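Skirnomgate opens second round of home demonstrations

Quick one as we're short on space this week. Skirnomgate, the group working on teaching machines household jobs by hand, has started round two of its home sessions. First round closed in April. Second began Friday 11th June and takes in bedrooms, for the first time. Kitchens were the whole of round one.

Same basic idea as before. A person takes a gripper in each hand and does the job with those instead of with fingers, the cameras on the grippers record it, and the recordings go off to train the arm. No arm in the house at all. The arm stays in the workshop at Mosimis and gets the recordings later.

The round one total was 3536 demonstrations, all of them kitchen jobs – cups, lids, spoons, dish cloths, a great many sponges. Omid Rostami, who runs the sessions, says the kitchen set was good for big solid things and weak on anything thin or floppy. "We had a policy that could put away a saucepan and coudn't pick up a rubber band," he said. So small soft stuff is the priority now. Jewelry, hair ties, socks, charging cables.

Jewelry came first. Sorting and moving small pieces in and out of a container, two hands, on the bed.

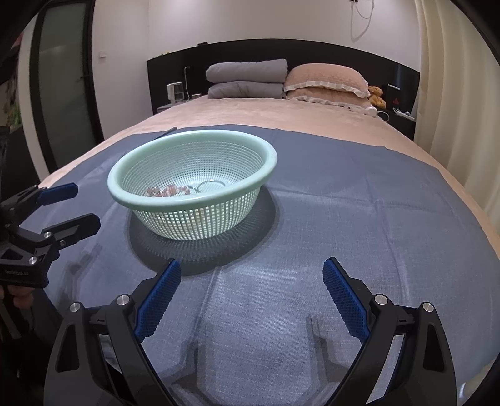
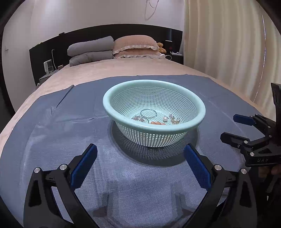 Rostami wants each job done 60 times before it is signed off, split between several people so the arm doesn't end up copying one person's habits. Left-handers especially wanted. The container can be whatever is in the house, and a mint-green colander like this one is fine by him. Rigid rim, easy to pinch, and the holes give the software something to track. Beads are the hard part, he says. A strand slumps when you lift it and never lands the same way twice, and a thin ring lying flat is nearly as bad. People tend to scrape at it. Scraping is allowed, so is giving up and trying again. Failed grabs are kept in and tagged.

Speed has been the main complaint from the people doing it. First timers go much too quick, as they would with their own fingers, and the recording comes out as a blur. The new instructions ask for a pause before each grasp and another after letting go. There is also a rule about keeping both grippers within sight of each other as much as possible, which helps when the two recordings get lined up afterwards. Most people forget that one by the second job.

Changes from round one, for anyone who took part:

Sessions are shorter. Two jobs per visit, down from four.

Finger pads get wiped between jobs. Lint from bedding was spotted early on as a worry, more so than kitchen grease.

A plain cloth goes down first if the job is on a bed. Any color, creases don't matter.

Calibration is once per visit and takes 7 minutes. It used to be before every job, and yes, they got the message.

Remote control is being tried alongside, on a smaller scale. Khosravi, the firm that built the Mosimis arm, has set up a desk where an operator drives it through the same jobs over a network link. Results so far are cleaner but very slow, and the operators lose the feel of what they are holding. Rostami reckons the remote runs will be used mostly for checking – see whether the arm can physicaly do what the hand-held recordings ask of it, wrist angles mainly. A side by side comparison is promised once there are 400 bedroom recordings to work from.

After bedrooms, hallways (shoes, coats, keys), and possibly laundry if the folding jobs can be broken into short enough pieces. Nothing fixed.

Sign-up is through the Skarkesach office, front desk or by phone, mornings are best. You need a bed or a table you can walk around on at least two sides and a free couple of hours. No experience needed. People from round one can go again and do not have to redo the introduction, though they should read the new sheet on pausing.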